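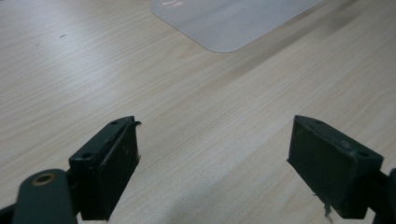
A frosted plastic sheet on a pale wood table.

I want to say a few kind words about the kitchen table, and some less kind ones about the kitchen island, which has pretty much eaten every house I've walked through this year. We've been looking in Stornbridge since spring, and out of all those open houses I remember two with room for a real table. Two! The rest had a slab of stone with stools tucked under it, and the agents kept patting it like a horse.

My problem with an island is that everybody faces the same way. You sit in a row, like at a bus station, and you talk to the side of somebody's head. Try helping a kid with fractions like that. Try playing cards. My grandmother Kalniņš raised four kids around a table that came out of a church sale, and I learned to read at it, and also to swear (she was losing at rummy).

My friend Ilze Ots thinks I'm being silly. She put in an island when she redid her place over in Skarkcombe and she loves it, says she can chop onions and still be part of the party. Fine, but she's the one chopping! The rest of us are standing there holding our drinks, shifting from foot to foot, and by nine my back is killing me.

And tables are cheap, too. I saw a perfectly good one last October for $200, chairs included, and the guy threw in a lamp. The island in the last house we saw was listed as an "upgrade," and I don't even want to know what it cost. It had its own sink. There was already a sink six feet away.

So if you're redoing a kitchen, leave a hole in the middle of the floor for a while and stick a card table in it. See who sits down.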